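节庆与地方:第六讲讲义
仲夏节怎么过,谁在过,过给谁看

先说一下,这一讲我不太想按课本走。课本那一章讲"节庆的社会功能",讲得没错,可是读完你对任何一个具体的节日还是没什么感觉。所以我打算拿我自己住过的一个小镇来讲,镇子叫 Clokby,在北边,靠着一个不大的湖。我在那里前后住了好几年,仲夏节过了不止一次,有的过得很高兴,有的过得又冷又饿(后面会讲到为什么饿)。

大家手里应该有上一讲发的阅读材料,就是 Borghild Hellström 写的那篇关于花柱的短文。没读的今晚补一下,下一讲要用。

一、六月的那个晚上

仲夏节在六月。北边的六月是个什么样子呢?晚上十一点你坐在门口还能看报纸。我第一年去的时候完全不适应,窗帘太薄,凌晨三点鸟就叫起来了,我躺在床上很想骂人。房东 Margit Boström 给了我一块旧毯子钉在窗框上,这个办法我后来用了很多年。

节日的主要部分在前夜,不在当天。这一点外来的人常常弄错,我也弄错过,当天中午穿得整整齐齐走到草地上,只看见几个人在收凳子,草被踩得扁扁的,花柱上的花已经蔫了一半。所以请记住这个词:前夜。很多节日的重心都在前夜,圣诞节在不少地方也是这样,除夕就更不用说了。为什么重心会往前挪?这个问题我们放到讨论课上说,先自己想一想。

前夜的安排大致是这样的。上午去采花和桦树枝,小孩子去,大人也去,有人开着小拖车去,车斗里装得满满的绿叶子。中午在草地上扎花柱。下午三点把柱子立起来,然后跳舞。跳完舞各家回各家吃饭,吃到很晚。再往后就看年纪了,年轻人去湖边,年纪大的人坐在门廊上接着喝咖啡。

二、花柱是谁立起来的

立花柱很费力气。柱子本身是一根剥了皮的云杉,又长又沉,要一群人拿着成对的长杆子,一点一点往上撑。旁边必须有一个人喊口令。我在的那几年喊口令的是 Folke Bråten,嗓门大得吓人,平时却是个话很少的人。

我想让大家注意的是口令这件事。口令并不复杂,无非是"起""停""左边再来一点",可是谁有资格喊,镇上是有讲究的。Folke 之前是他的叔叔,他叔叔之前是磨坊的老主人。从来没有正式选过,也没有写在哪里。有一年 Folke 腰疼,换了 Ivar Hellström 来喊,柱子照样立起来了,可是晚饭的时候好几桌人都在议论,说今年柱子有点歪。我特地走回去看了看,我真的看不出哪里歪!

这就是课本里说的"非正式权威",课本第三节,用了半页纸。我觉得一根歪不歪说不清的柱子讲得更明白。

顺便说一句,我也上去撑过一次杆子。他们给我安排在最外面一对,基本上使不上什么力,站在那里扶着而已。可是立起来的那一下,所有人一起喊,我也跟着喊,手心全是树脂,洗了两天才洗干净。那天以后,镇上店里的人开始叫我的名字了。

三、跳舞,以及那首青蛙歌

舞是围着柱子跳的,一圈套一圈。里圈是小孩和他们的爷爷奶奶,外圈是父母和客人。十几岁的那一拨人站在场边,假装不感兴趣。每年都是这样,过几年他们有了孩子,又回到圈子里来了。

青蛙歌大家可能在视频里见过,大人蹲在地上学青蛙跳。有同学问过我,成年人怎么好意思呢?我的回答是,在那个晚上,不蹲下去的人才不好意思。我第一年端着一杯咖啡站在边上,觉得自己是来观察的,结果被一个五六岁的小姑娘拽着袖子拖了进去,咖啡洒了一身。做田野的人总会碰到这种时候,你可以在笔记本里写"参与观察",可是当时你心里想的只有裤子。

音乐是手风琴和小提琴。Njål Strömberg 拉小提琴,他是从海边的 Prondska 搬来的,带来了几支那边的曲子。头几年有老人抱怨,说这不是我们这里的调子。等我走的时候,那几支曲子已经被当成本地老曲子教给孩子们了。这个过程有多快,大家可以体会一下。我们总以为传统是慢慢积下来的,有时候它只要几个夏天。

四、吃的东西

现在说为什么会饿。第二年我听说晚饭要自己带一道菜,我就带了一盘凉拌黄瓜,心想反正别人会带很多。我不知道的是,长桌上的座位是按家来的,每家吃自己带的,互相只让一让甜点。于是我对着一盘黄瓜坐了一晚上……后来 Margit 看不下去,从她那边推过来半盘土豆和腌鲱鱼。第三年起我就坐在她家那一段了。

标准的菜单是新土豆配莳萝,腌鲱鱼,酸奶油,细香葱,最后是草莓蛋糕。草莓一定要本地的。如果那一年天冷,草莓没熟,大家会非常沮丧,比下雨还沮丧。店里有外地运来的草莓,又大又红,可是端上桌的人会小声解释一句,好像做错了什么事情。我记得有一年蛋糕上本地草莓只有薄薄一层,切得像纸一样,大家吃得特别郑重。

鲱鱼的腌法每家不一样。有的放芥末,有的放洋葱和丁香,Margit 家放一点橙皮,这个方子她不告诉别人,可是整条街都知道。

五、桌子和座位

一张桌子怎么摆,谁坐哪一头,是研究节日聚餐最省事的入口,我每次做访谈都会先请对方画一张座位图。画图的时候人会很自然地说起来,这里是外婆,这里本来是叔叔,后来吵架了,换到那一边去了。你不用问,他自己就讲出来了。画之前先把桌子本身的样子定下来,长的还是圆的,靠不靠墙,哪一边挨着厨房。 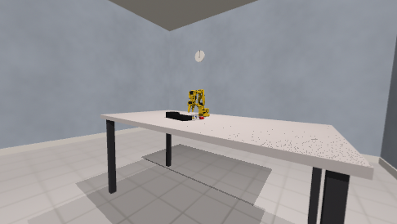
座位图上最值得看的,常常是那个不吃饭的位置。每张节日的长桌旁边都有一个人在干活,端菜,切蛋糕,添咖啡,他的位置一般不在正中间,要离厨房近一点。图里是一张长方形的长桌,浅色台面,那只黄色的机械臂装在靠里的一侧,拿铅笔照着桌子的形状画一个长方形,在里侧给它点一个点,再把自己家过节时坐的人一个一个填上去。填完以后看看谁离那个点最近,谁从来不用站起来。我自己画过一张 Margit 家的,画完才发现她整个晚上坐下来的时间短得可怜,而我吃了她那么多年的土豆,居然没有注意过。

座位图请画在讲义背面,不用画得好看,我自己的也很难看。画完跟旁边的同学换着看,互相讲一遍。

六、过给谁看

最后这一节我想说说客人。我刚去的那年,草地上基本都是镇上的人,加上各家回来的亲戚。后来邻近的 Hamel 开始组织一日游,大巴下午两点多到,正好赶上立柱子,跳完舞就走。最多的一年来了 1000 人,小小一块草地站得满满当当,里圈的小孩都找不到奶奶了。

镇上的人对这件事的态度很有意思。一方面抱怨,停车乱,踩了人家的苗圃;另一方面又有点得意。Ivar 在路口摆了个摊卖花环,50 一个,头一年下午四点就卖光了,第二年他全家从早上就开始编。那些花环跟自己家戴的是不一样的,自家的随便采什么编什么,过一晚上就扔了,卖的那种要密,要圆,要拍照好看。

请大家注意,不要太快地说这一种是真的,那一种是假的。我跟 Ivar 的女儿聊过,她说她小时候并不会编花环,是为了摆摊才跟奶奶学的。那么这个手艺是被游客弄坏了,还是因为游客留下来了?我到现在也没有一个痛快的答案,两边的例子我都有。

还有一个细节。大巴走了以后,Njål 会把小提琴重新拿出来,再拉一段,跳舞的人剩下不到一半,节奏也慢下来。镇上有人管这一段叫"自己的那一场"。我去的第一年没有这一场,那时候没有大巴,也就没有必要分出一场自己的。

作业

写一篇短文,讲你家乡或者你住过的地方的一个节日,只讲其中一件小事,比如一道菜,一首歌,一个喊口令的人。不要从起源讲起,也不要抄百科。要有至少一个人的名字(可以是化名),要有你自己在场时做了什么。如果你当时很尴尬,就写尴尬。

座位图可以附在后面。下一讲开头我会挑 14 张出来,贴在黑板上一起看,不想被贴的在角上画个叉。

阅读:Borghild Hellström 的短文全部;课本第三节,还有从 183 页开始的那个附录,附录字很小,慢慢看。

讨论课上要谈的问题:为什么节日的重心会落在前夜?你家的节日里,有没有"自己的那一场"?

相关内容
第四讲 集市、年货和排队
第五讲 冬天的灯:从 Enus 的露西亚游行说起
第七讲 返乡的人
访谈练习:怎样请别人画图
选读:花柱短文的译注

最后更新:六月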